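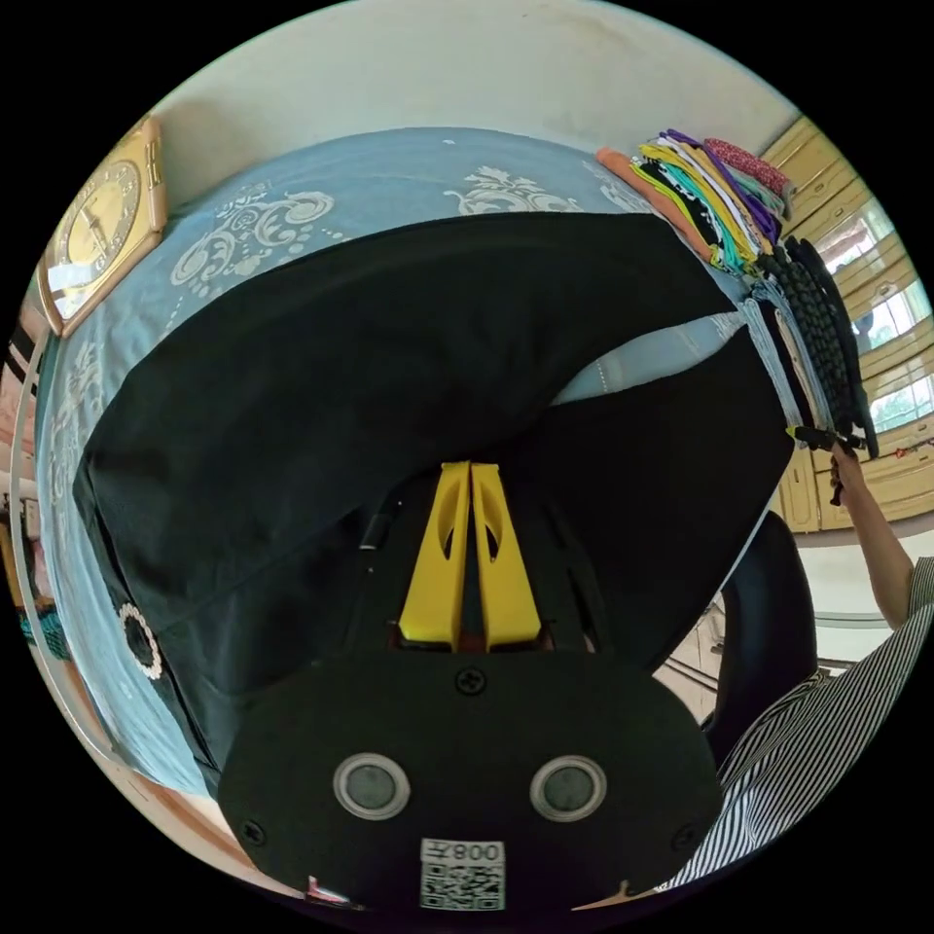

Chapter 2: Moisture and Textile Fibres

2.1 Regain and content

All common apparel fibres exchange water vapour with the surrounding air. The mass of water held, expressed as a percentage of oven-dry mass, is termed regain. Moisture content uses the conditioned mass as its denominator and is always the smaller figure. The two are confused in trade documents, and the error grows with the hygroscopicity of the fibre.

Cellulosic fibres absorb through hydroxyl groups in the amorphous regions. Polyester has few polar sites and takes up very little. Blends fall between their components in proportion to dry mass. 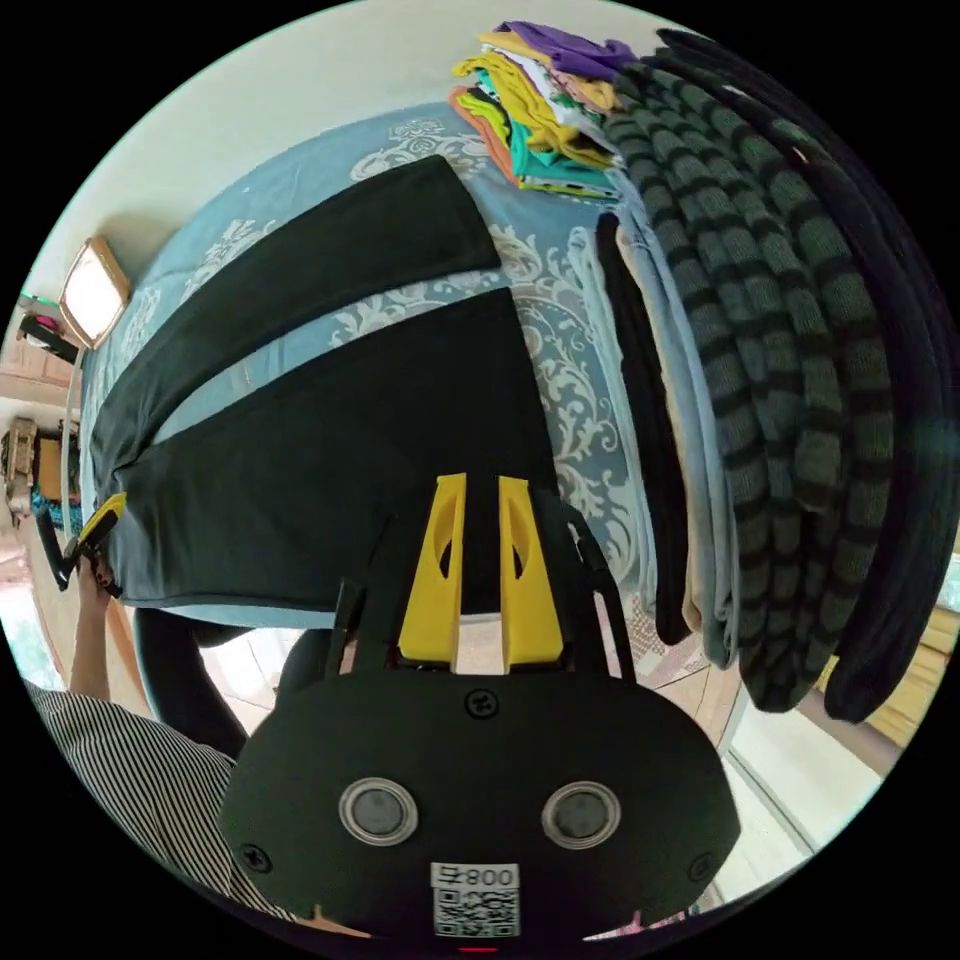
Folded cotton, according to Sena Sarpong, should be treated as a slow bed of fibre and trapped air, and a single regain value for the whole stack is meaningless until it reaches equilibrium. Kobina Dogbe disputes this for stacks of only a few layers. The Tullar method, set out in Section 2.4, conditions specimens in single layers and avoids the question.

2.2 Hysteresis

Regain at a given relative humidity depends on the direction of approach.

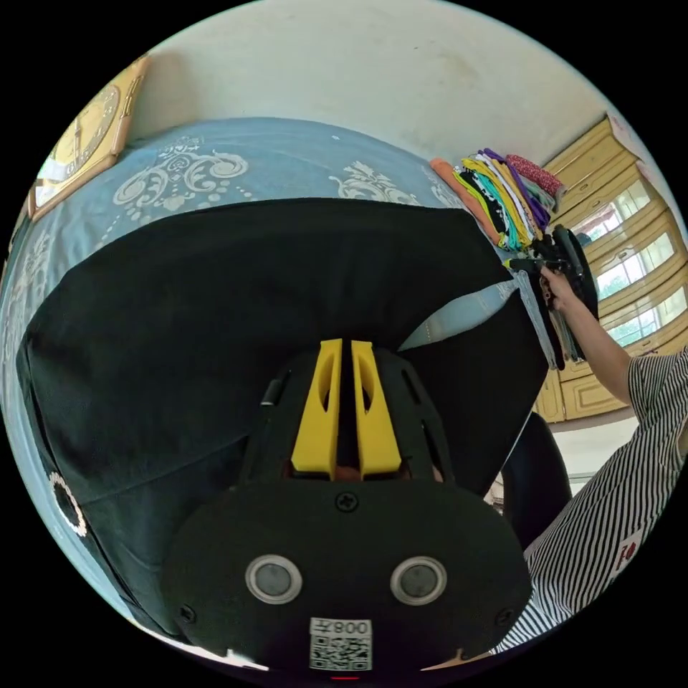 A specimen drying from saturation holds more water than one wetted from the oven-dry state. Standard practice is therefore to approach equilibrium from the dry side. Symbols used in this chapter are listed on page 649.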